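Market hall on the river side: the plan goes back to the architects

The renovation of the old market hall has a new calendar. The second public session on the design, which many of you expected before spring, is moved to May. The city asked for changes in the ground floor and the architects of Trisum need time to draw them again.

For readers who did not follow the matter from the beginning, I repeat the main points. The hall was closed four years ago when the roof was found unsafe. The owner, Sturico, wants to keep the outer walls and the iron columns, and to build a second level inside with small offices and 23 apartments. On the ground floor there will be market stalls, a café and several services for the residents of the neighborhood, among them a laundry room open to everybody.

At the first session the most discussed question was the entrance. In the present drawings people arrive from the parking side and must walk along a blind wall before they find the door. Adelmo Lo Presti, the project architect, explained that the river side is 2 feet lower than the floor of the hall, and a door there would need a long ramp. The reviewers were not convinced. They asked him to study the ramp together with the planting and the benches, so that it becomes a piece of the public space.

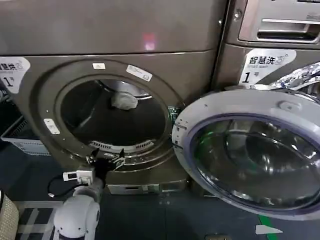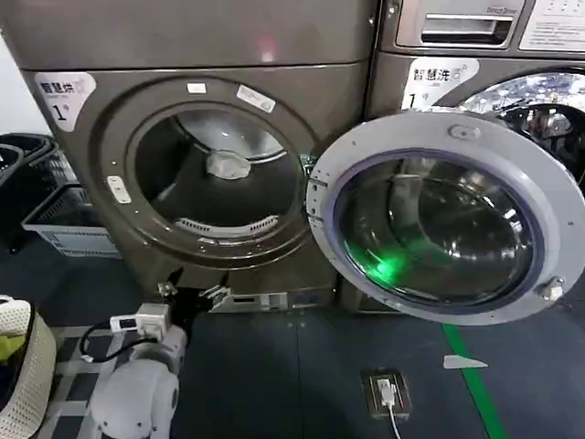

The other request concerns the windows. Trisum proposed dark metal frames for the whole building, also in the old brick part. The reviewers accept them for the new level, but on the street side they would like to see a thinner profile, closer to the original one. A sample should be mounted on the north corner before the session, and everybody will be able to look at it from the sidewalk.

About the parking, the numbers did not change. The study made by Wakeo counts 14 spaces on the lot behind the hall, and the rest of the visitors are expected to come on foot or by bus. I know that several shop owners on Lu Street are worried about this. They can send their comments in writing, and the comments will be attached to the file that the reviewers receive.

The petition to keep the old clock over the main door closed with 827 signatures. The architects have confirmed that the clock stays in its place, but it is not decided yet who will pay for the repair of the mechanism.

The new drawings will be shown in the library two weeks before the session.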